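Print this page | E-mail this page

Haltgate hand-teaching gallery — the rough object set

Quick page, more text to come when there's time. We've been showing the Leter arm how to pick up lumpy things by hand and by remote. Lumpy things are the hard part. Boxes and cans it learned fast, and anything with two flat sides is mostly a solved problem for us. Rocks, bark, clinker, broken brick — no.

How a take goes, for those who asked. Somebody drives the arm from the Seppälä handset, open, down, close, lift, set down, open. One take. Then the object gets turned a bit and you do it again. A batch is 10 takes, then swap drivers, becuase after that your thumbs get lazy and the arm learns lazy thumbs. Target for the set is 400 good takes. Bad ones stay in a separate folder, don't delete them, we use those too.

Hand guiding (you hold the wrist and push it through the move) is nicer for the approach. Smoother curves, less of the stop-start. But your own arm gets in the way of the overhead view, and people squeeze too early. Remote is slower and looks clumsy at first. It's also what the arm can really do on its own, same view, same reach. So, remote for the grasp, hand for the approach, for now. We go back and forth on it.

Things we keep telling new drivers:

Stop above the object. A full stop, count two, then go down.

Watch the wrist view, not the arm. Hard habit to get into.

Pointed tops are a trap. Close lower than feels right.

If it slips, let it slip. Don't chase it, finish the take and mark it.

No fixing the object with your free hand mid-take. Yes, this happened. Take 1519 in the old Nonton numbering, still in the log if you want to see a very large thumb.

Lighting question came up again in November. Short answer, we leave the room uneven on purpose. Dark corner, bright middle, whatever the afternoon gives. The earlier set was all shot under the same lamps and the arm got fussy when we moved the bench. Same for the paper. Creases, tears, scuffs, all fine, don't iron it out and don't swap in a clean sheet halfway thru a batch.

Wrist view, dark lumpy piece between the lit fingers, creased tan backing behind:
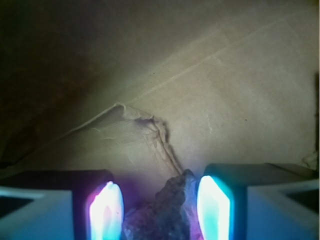
Oskari wrote in to say he would drop hand guiding altogether, even for the approach, as his drivers got just as smooth on the handset after 2 afternoons and the takes were easier to sort when they all came from one method. He also wants the full stop above the object made shorter.

Last updated: November

Contact Haltgate | Copyright Haltgate, all rights reserved | Back to top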